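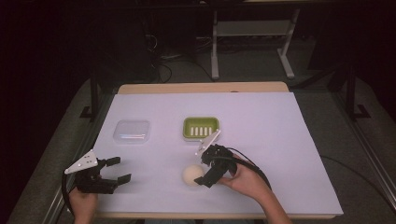 The Terninwood cell is a tabletop station for recording two-handed grasps, built from parts sold by Flamero and kept running mostly by its users. Upkeep is simple on paper. The two hand-held grippers each trail a black cable, and the manual wants both cables checked for strain before every session. It also asks for a 20-cycle open-and-close test, though no published source shows that 20 catches anything five would miss. Flamero claims a set of finger pads lasts 757 hours. How the figure was reached has never been explained.

Pads are the usual repair. Light specks or scuffs on the black faces are treated as cosmetic, and the manual says to wipe them and carry on – advice that some users doubt.
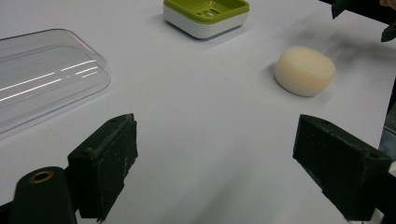

Huia Bolger has argued that wiping hides the early signs of wear, and that pads should be swapped in pairs on a fixed schedule. Dreten, a rival supplier, agrees, but Dreten also sells pads.

Realignment follows any swap. The fingers are opened fully, closed on a gauge block and adjusted until the gap reads even. The official time is around 2 minutes, a number best taken as a hope. 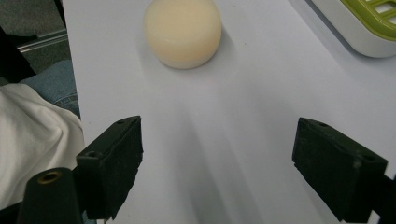

According to Jolene Te Moana, most alignment faults come from overtightened screws and would vanish with a cheap torque driver. No test of this has been published either.

Comments (2)

tuhiwai_bench: Our gap drifted again a week after new pads. Same screws, same driver.

Marlow: Which edition of the manual has the cycle test? Mine skips it.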